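Subject: Re: [fledstead-residents] Shared desks on the second floor

Dear all,
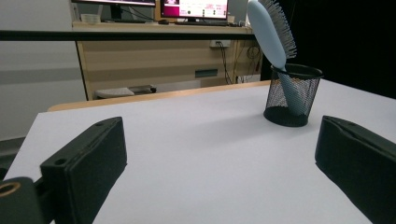 Further to the message quoted at the end, the House Office confirms that the white tables in the Mistine study room are to be left clear after 10 pm. The black mesh pen holders are supplied for pens and pencils. Personal items, including hairbrushes, should be taken back to residents' own rooms.

Items left on the tables or in the holders overnight will be placed in the lost property cupboard beside Room 158 and kept until the end of November. A light blue hairbrush may be claimed there on request - please give your room number.

Residents who need extra storage may apply for one of the lockers in the Nygård wing. The form is available from the front desk, extension 1711.

House Office
Fledstead Hall

> Dear House Office,
>
> Could you please clarify what may be kept on the shared desks? Our corridor had understood that the pen holders were for general use, and several of us have been leaving combs and chargers in them. We would also like to know whether the Seko lamps may stay plugged in.
>
> With thanks,
> Residents' representative, Floor 2

The lamps may remain plugged in but should be switched off when the room is empty.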